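Open day at the Carnitz lab, who else went?
General Robotics > Visits and Demos

tallowpin
Went to the April open day at Carnitz. Long drive, 134 miles each way, worth it I think. Quick notes before I forget, typing this on my phone so sorry.
Main hall was the usual. Arms waving, a screen with a loop on it, free pens. Skip that. Go upstairs to the room where they do the hand-held gripper stuff, teaching by demonstration. Sock rack task. Got these two from the people running it:
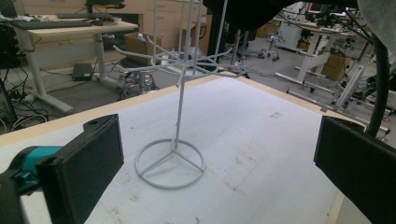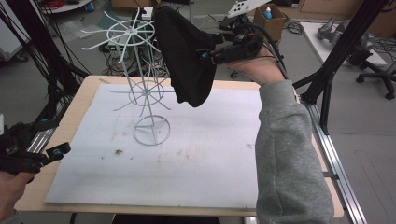
Wire rack task, upstairs room. First one is the gripper's view, second is from higher up with the black fabric held by the rack.

Malsha Ekanayake did the talking. Good speaker, no slides, took questions the whole way thru. She said they want 600 demos of this one task before they train anything. You can sign up to try a few yourself. I was terrible at it.

brackwater_j
600 for hanging a sock?? come on

tallowpin
Thats what she said. Cloth is hard. Thin wire is hard too. Put the two together.

brackwater_j
Sure but a factory would just redesign the rack. Fatter hooks, fixed spot, done. I ran Esier pick units for years and we never taught anything by hand. Fixture it and go home.

Oddmatic
Fixture works till the customer changes the product. Then you're back in there with a wrench on a weekend. Ask me how I know

Was there too btw, afternoon slot. Few things to add:
- you hold one gripper in each hand, and your arms get tired fast
- the pads are big flat black things, way bigger than I figured. Could not feel the cloth at all thru them
- parking was a mess, use the back lot
- the line for the try-it session was long by 2 pm, go early

quillfeather
Did they show a robot doing it? Or only people?

Oddmatic
Only people in my slot. Tianyou Gu said the trained version isn't ready to show. Points for saying so, the Nolska open day had a "live" demo that was clearly on rails.

brackwater_j
Nolska demo was fine. I was 10 feet away from it. It missed a pick and recovered, you don't script that.

Oddmatic
You totally can script that

brackwater_j
ok but why would you

quillfeather
Can we not do Nolska again, theres a whole thread for it.

Looking at the pics, that rack seems like a nasty choice. White rack on a white surface, skinny rods, hooks going every which way. In the first one I can hardly tell which arms are in front. Is that on purpose?

tallowpin
Somebody asked her that! She said yes, partly. They had a darker rack early on and it was too easy to see, so they swapped. Also the white one was cheap, she was pretty open about that part.

lumen_lu
Lu here, hi. I do the sign-up desk for the open days so a bit biased. Count so far is 294 demos on the rack task, which includes the visitor ones, tho a lot of the visitor ones get tossed. Dont feel bad tallowpin. Most people let go too soon and the cloth slides off the hook.

tallowpin
That is exactly what I did. 3 times

brackwater_j
So you're letting random people make your training data? That seems nuts to me.

lumen_lu
They get checked before they go in. And the odd ones are useful, different heights, different reach, lefties. Staff all end up doing it the same way after a while.

brackwater_j
Hm. Lefties I'll give you. Still think 600 is a lot of labor for something a 5 year old does.

quillfeather
have you met a 5 year old

Oddmatic
Lu, will there be another one? My brother in law wants to come, he runs a packing line and he's even grumpier than brackwater

lumen_lu
Planning on the fall, no date yet. I'll post in here when sign-ups open. Bring him. Closed shoes please, we turned two people away from the upstairs room for sandals.

brackwater_j
Might go. Only to complain tho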